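Pre-construction purchase: developer wants to swap our storage unit and parking spot before handover

kestrel_lane
3 November 2023
We signed for a two-bedroom in the Jostham building, the second phase, the one behind the old bus depot. Our contract has a parking spot on level -1 next to the elevator and a storage unit on the same level. Handover is supposed to be soon. In October we got a letter saying that because of a change in the ventilation layout, our spot and storage are being moved to level -2. The letter says the new ones are "of equal or greater value" and asks us to sign and return an amended plan.

The new parking spot is at the far end, between a column and a wall. The storage unit is a little bigger on paper, but there is a pipe running through it. We paid extra for the elevator spot. It was a separate line in the price list.

Has anybody here dealt with this? I don't want to hold up the keys over a parking spot, but I also don't want to sign something just because they sent it.
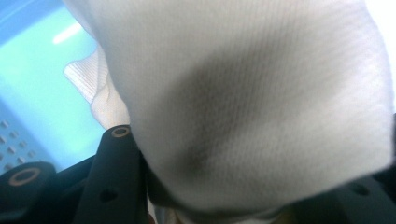 My wife's parents will be staying with us a lot and one of them can't walk far, so the elevator spot was one of the main reasons we picked this apartment over one in the next building. We told the sales office that when we signed, but I don't think it's written down anywhere.

tollgate36
Don't sign yet. Look in your contract for a clause on changes to the common areas and attached units. Most of these contracts let the developer make changes the building department requires. They don't usually let him move your parking wherever he wants and call it equal.

Is there a deviation percentage in there? Ours said 2 percent for the apartment area and nothing at all about parking.

kestrel_lane
Ours says 2 percent for the apartment too. For parking it says "the location shall be as marked on the plan, subject to changes required by the authorities." The plan is attached and signed on every page.

tollgate36
Then ask them in writing which authority required it and ask for a copy of the requirement. If the ventilation change was their own engineer's idea, that is a different situation.

mrs_pomelo
I'm going to disagree a bit. We went through this in a Goh building, and we fought over it for months. In the end we got a small credit, and the lawyer took most of it. Meanwhile the people who signed had their keys and had moved in. If the spot is usable and the storage is bigger, I would ask for some money off the final payment and get on with my life.

tollgate36
You had a lawyer who wrote letters for months. This is one letter, and he can send it himself.

mrs_pomelo
It starts as one letter.

brickandlime
Both of you have a point, but it depends on what the spot was sold for. If the elevator spot was a separate line in the price list, then there is a price difference and nobody can say it's equal. Find the price list. If you don't have it, a neighbor will.

Also check the width. A spot between a column and a wall has to be wider than a regular one in most places, or you can't open the doors. Take a tape measure on the pre-handover visit. Measure it yourself and don't go by the drawing.

kestrel_lane
I found the price list in my email. Level -1 near the elevator was listed as "premium," level -2 was "standard." So there was a difference. I can't get in to measure until the visit. They only let you into your own apartment, and you have to wear the helmet and go with somebody from the site.

brickandlime
Tell them ahead of time that you want to see the parking and the storage on that same visit. They are part of what you bought. Put it in an email so there is a record.

harbor_side_13
I bought in the first phase at Jostham. They did the same thing to some of us. The people on my floor who answered in writing and attached the price list were offered their original level back, in a different spot. The people who signed right away got nothing. I don't know if it will go the same way with your phase, since there is a different sales manager now.

One more thing. The storage unit with the pipe: ask if it's a drain pipe or a sprinkler line. With a sprinkler line you can't stack things up to the ceiling. With a drain pipe there has to be an access point, and the building can come in to open it whenever there's a problem. You want that in writing before you accept it, and it should be on the plan that gets registered.

kestrel_lane
Good to know, thanks. The plan just shows a circle in the corner with no label.

Does anybody know how the registration works? They said the Storkix portal already shows the new numbers under our name.

harbor_side_13
Storkix is only the portal the developer uses for buyer documents. It isn't the land registry. What counts is the signed contract and what gets registered later. But take a screenshot of what it shows today, and if you still have the old one, keep that too. Ours changed a couple of times with no notice.

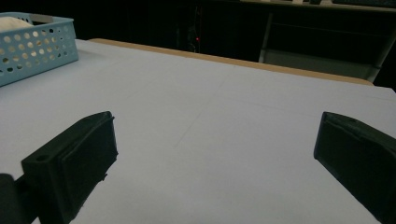
mrs_pomelo
Still think you should decide what number you would accept before you write to them. We didn't, and every time they offered something we had to start the conversation at home all over again. With an elderly parent in the picture I do see why you'd want the spot itself and not the money, so say that in the letter too. It costs nothing.

tollgate36
Agree with that part. Ask for the spot first, or another one on the same level near the elevator. Name the money only if they say it can't be done.

zestyfloor
Different experience here. I bought from Zendo and they moved my parking too, and I like the new one better. Less traffic going past it and no one parks crooked next to me. Level -2 isn't the end of the world. The elevator goes there as well, right?

kestrel_lane
It does, but the new spot is at the opposite end of the garage from it. On the plan it is 36 meters from the elevator door. The old one was right beside it.

zestyfloor
OK, that's a real walk with groceries. I take it back.

brickandlime
Whatever you do, don't let them tie this to the keys. If you have paid what you owe and the apartment has its occupancy permit, they should hand it over. You can accept the apartment and write on the handover form that you do not agree to the change in parking and storage. Write it by hand next to your signature and take a photo of the page. If the form has no room for remarks, use the back.

tollgate36
And check whether the letter has a deadline. Some of them say that if you don't answer in so many days, you are considered to agree. I doubt that holds up, but answer before the date anyway.

kestrel_lane
It does say that, on the second page in small print. We have 13 days left. I'll write the email tonight, with the price list and the signed plan attached, and ask for the authority's requirement and for a visit to the garage. If they say the old spot is gone I'll ask for another one on -1.

harbor_side_13
Send it by registered mail too. The sales office at Jostham told several of us that they never got our emails.

kestrel_lane
Will do. I'll post here when they answer.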